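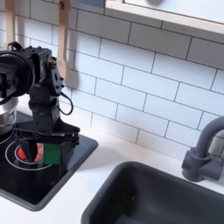
*Hesorberg Cell Maintenance*

## Plokus arm, kitchen cell: inspection before restart

Interval: 1,500 cycles or monthly, whichever comes first. October check, cycle counter at 368 since last zeroing. Power off at the supply for items 1 to 5.

**Mechanical**

- [x] 1. Bracket and servo housing screws. *Two loose on the vertical bracket. Removed, threadlocker applied, refitted.*
- [x] 2. Play at the large round joint. *Within limit. Slight click on reversal, same as last check.*
- [ ] 3. Gripper mounting plate square to the bracket. *Off by a small amount. Shim on order from Torvik. Cell may run until it arrives; repeat item 9 daily.*
- [x] 4. Finger tip wear. *Light polish on the contact face. Do not file.*

**Cabling**

- [x] 5. Black cable at the upper joint. *Leave the slack loop as it hangs. It was tied back once and pulled at full reach. No chafing found on the jacket.*
- [x] 6. Connector seating, tan fitting. *Seated. Wiggle test passed with power on.*

**Work area**

- [x] 7. Cooktop fixed in the counter, no rocking. *OK.*
- [x] 8. Clearance to pot, hanging utensils and faucet through the full sweep. *Checked at low speed. The spoon nearest the upper joint is the tightest point. Move its hook if the arm base is ever shifted.*

**Function**

- [x] 9. Position check with green block beside the red burner. *Arm brought down over the block, finger kept clear of the cooktop surface. Repeat from both home positions.*
- [x] 10. Grip and release, 2 runs. *Both passed. First release slow, second normal.*
- [x] 11. Emergency stop. *Stops. Arm sags slightly after power drops, so keep hands out from under the gripper.*

**Open items**

Item 3, shim. Home offset on the base joint reads 169 counts; the Poron sheet still shows the old value and needs updating before the next check.

Result: released with restriction, low speed only until item 3 is closed.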